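List: linen-and-stores
Subject: Re: Gauze towels, fold width vs. drawer depth
Date: 3 Nov 2019

Replying inline. I trimmed the parts already settled in June.

> We switched the guest rooms from terry to two-layer cotton gauze
> and the old fold does not work any more. The terry towels stood up
> on their folded edge in the drawer. The gauze ones slump and by the
> middle of the week the front row is lying on the back row. Same
> drawers (Eklund, the shallow ones), same dividers.

The drawer is not the problem. The shallow Eklund drawer has enough height for a hand towel standing on edge if the fold is done in the right order. What changed is the stiffness of the stack. Terry has loops on both faces, and the loops lock against each other when the cloth is doubled over. Gauze has nothing to lock. The layers slide, the bundle opens at the free end, and it leans on its neighbor until something gives.

Two changes fix most of it. Fold lengthwise first, all the way down to final width, before making any crosswise fold. Then make the crosswise fold with the cut ends inside. If you fold crosswise first, the lengthwise folds have to bend around a thick spot and they will not hold.

> I have been folding in half, in half again, then thirds. It comes
> out nearly square.

Nearly square is the worst shape for this fabric. A square bundle has as much free edge as folded edge, and gauze opens wherever there is a free edge. Go long and narrow. Thirds lengthwise, then in half lengthwise if the towel is wide enough to take it, then a single crosswise fold. You get one rounded end that is stable and one end that is less so. Put the rounded end up in a drawer and facing out on a shelf.

> Should we be pressing them? The care sheet that came with the
> Trikeck order says not to, but the crinkle makes every one come out
> a different size.

Do not press them. The crinkle is the weave relaxing after the first wash, and if you iron it flat it comes back in the next wash, usually unevenly. You will then have one stack with two sizes in it, where now you have one size with some scatter. What does help is pulling each towel by opposite corners, once in each direction, before it goes on the table. That squares the cloth. It does not need to be hard. If you hear the stitching at the hem you are pulling too much.

On the size question: measure after three washes, not before. The ones I bought were sold as 70 cm long and none of them is 70 cm now. I do not consider that a defect. I set the divider spacing from the washed length, and I would not trust the printed one for anything except the invoice.

> What are you doing about the tags? Ours stick out no matter what.

Three options, none very good.

a) Cut them off. Fast, but the stub scratches, and you lose the wash instructions and any lot marking. If you do this, write the lot on the shelf label first.

b) Unpick them. Slow. On gauze you will open the hem one time in ten and then you are sewing.

c) Leave them and fold so that the tag always comes out at the same place. I do this. It takes no tools, and a tag in a known place is useful: you can find the hem end without opening the bundle.

For (c), start with the towel face down and the tag at your far left. Keep that corner still through the lengthwise folds. The tag ends up under the stack at the end away from you. If it comes out on top, the first fold went the wrong way; open the towel completely and begin again. Correcting it halfway leaves a twist in the inner layers.

> Last one. We have mixed prints now because the plain ones were out
> of stock. Is it worth sorting by print?

Only if somebody has to find a particular print. Otherwise sort by washed length and ignore the pattern. I did get one practical benefit from prints, covered under the pictures.

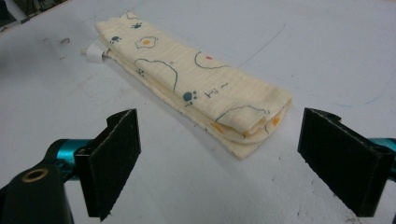
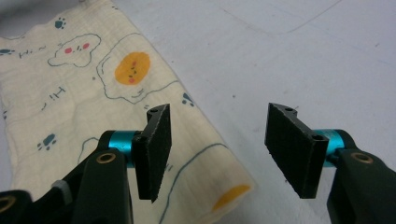
Print placement as a fold reference is something I resisted for a while, on the grounds that an allover print is not registered to the hem and will drift from towel to towel. It does drift. On a scattered print with large motifs, though, the drift is small compared with the error you make by eye on blank cloth, and for a single household or a small set of rooms it is good enough. The one in the pictures is a cream crinkle muslin or gauze with fried eggs and assorted outlines on it. In the first picture the fold is long and narrow with the rounded end nearest, an egg toward the upper part and a larger paw print in the middle of the visible surface, so that paw print is what I would tell people to look for when they check whether a bundle of that lot is centered. The tag is out at the far left end, under the folds, where (c) puts it. Pick the largest motif that lands on top, and use only one. Two reference marks will disagree sooner or later and then you are arguing with a towel.

Notes on storage, which nobody asked for but which keeps coming up:

Pack density. Gauze compresses more than it looks like it should. If you fill a drawer until it feels firm, the bottom folds set hard and the towels come out with a crease that survives the next wash. Leave enough slack to slide a flat hand in beside the last bundle. With the Irkonitz dividers that means giving up one towel per row.

Shelf stacks. No more than 4 high if you lay them flat. Above that the stack shears sideways. Alternate the rounded ends left and right if the shelf is open at the sides.

Bins. Gumix bins with the vented sides are fine for gauze. The ones with the raised rib along the bottom are not, the rib prints through the lower two layers. Put a piece of card in or use them for terry.

Surface for folding. Any smooth table. A padded ironing surface grips the bottom layer and the top layers walk, and the bundle comes out skewed by the time you reach the crosswise fold.

I still owe the list the divider spacing for the deep drawers. I have the numbers for bath size but they were taken on unwashed towels, so I am not posting them. If anyone has a washed set of the Trikeck bath size, item 3746, please measure the length along the hem and along the center line and send both. The two differ on mine and I would like to know whether that is the lot or the dryer.

> Thanks, and sorry for the long message.

No problem. Please start a new thread for the bath sheets, this one is getting hard to search.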